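From: Leonardo Fontana
To: Fumholm health and ageing list
Date: 22nd May
Subject: Re: Hearing aids and walking group in Koltport

Dear all,

thank you for the many answers to my first message. I reply to the part about hearing tests, which I know a little from my work at the clinic in Drutberg.
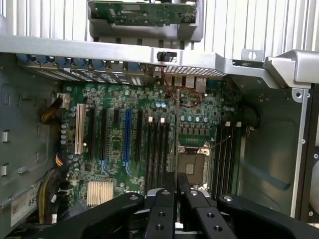
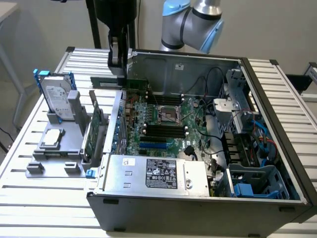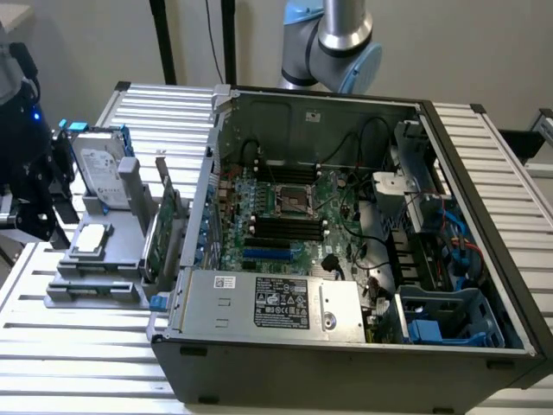
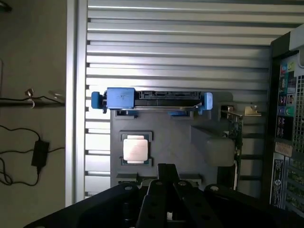 Open computer case, four views

On April 27 a member wrote:

> My mother is told she has a mild loss in both ears. She
> refuses the hearing aid and says she will wait until it
> is really bad. Is there any harm in waiting? Also, does
> the walking group still meet at Bednárik?

I would not wait too long. Many people who wait some years find it harder to get used to the aid, as they must learn again to hear small sounds such as paper or a tap. Please ask the clinic for a trial period. In Drutberg it is six weeks, and the aid can be given back. She should wear it first at home, four hours a day, and only later in a restaurant or in the street.

If she has pain, or if one ear becomes suddenly worse, she must see a doctor at once and not wait for the next appointment.

About the walking group: yes, it still meets in front of the Bednárik bakery. The short round takes 40 minutes and there are benches on the way.

With kind regards,
Leonardo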